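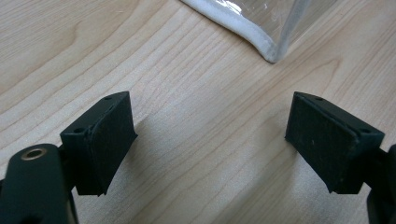 Jutdale exists to answer a question people ask us at parties, usually while scraping plates: can a machine do this yet? Mostly, no. We are a small testing shop in Altbridge that tries out chores on machines and writes down how it went, for the companies that build them and for the stores and laundries thinking of buying them. A typical morning has a pair of foam-padded jaws open over a wooden table and a clear plastic bag sitting a little way ahead. You have picked up a thousand of those without a thought. See-through, shiny, crinkled: to a machine that is three problems before breakfast.

2 min read

What we do

Our chore log stands at 3608 attempts as of April. It covers folding towels, bagging parts, clearing tables, pairing socks and wiping up things we spilled for the purpose. Each attempt gets a pass, a fail or a "sort of," and we have argued more over the third column than the other two combined. Clients get the whole log for their machine, including the afternoons they would like us to lose.

Who we are

Laurier Hawthorne started Jutdale after almost two years of running a packing line where the new equipment was always one update away from working. The rest of us came from warehouses, repair benches and one hotel kitchen. We still do our own dishes.

Where things stand

Shop-floor work is further along. Give a machine the same box in the same spot and it will outlast any of us. Our Kárason trials, on sorting small hardware into trays, went well enough that the client stopped calling. Skullotham, our household program, is slower going. Homes have pets, bad lighting and drawers that stick. Towels are coming along. Fitted sheets have beaten every machine we've tested and most of the staff.

If you build something that does chores, send it over. Bring a spare set of whatever breaks first.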